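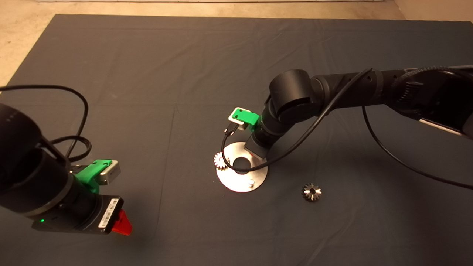

Serwood workshop, 2019-05-11

Glue day again! I mixed two small pots of the hide glue, one from the old Russo bag and one from the new Vondow stuff, and left both soaking while I cleaned up the clamps (I'd let them get disgusting, sorry). The Russo took up its water in 20 minutes and the Vondow was still gritty in the middle, so it got longer and a good stir.

Weighed out 295 g of water for the first pot and 253 g for the second. I meant them to match and misread my own handwriting - please, somebody buy me a pen that doesn't smear. It does mean the two test joints aren't a fair fight, but I glued them up anyway and they're on the shelf over the radiator with tape labels.

The Russo went on like warm honey and gave me loads of time to line up the shoulders. The Vondow grabbed fast, and I had to knock one joint apart and start over. Might be lovely for rub joints though, I want to try it on the corner blocks for the Ivum stool.

Still to do: redo the second pot with the right water, leave everything clamped overnight, and find the lid for the little double boiler. Stock check for the order we place in July: 958 g left in the Russo bag, and the Vondow is barely touched.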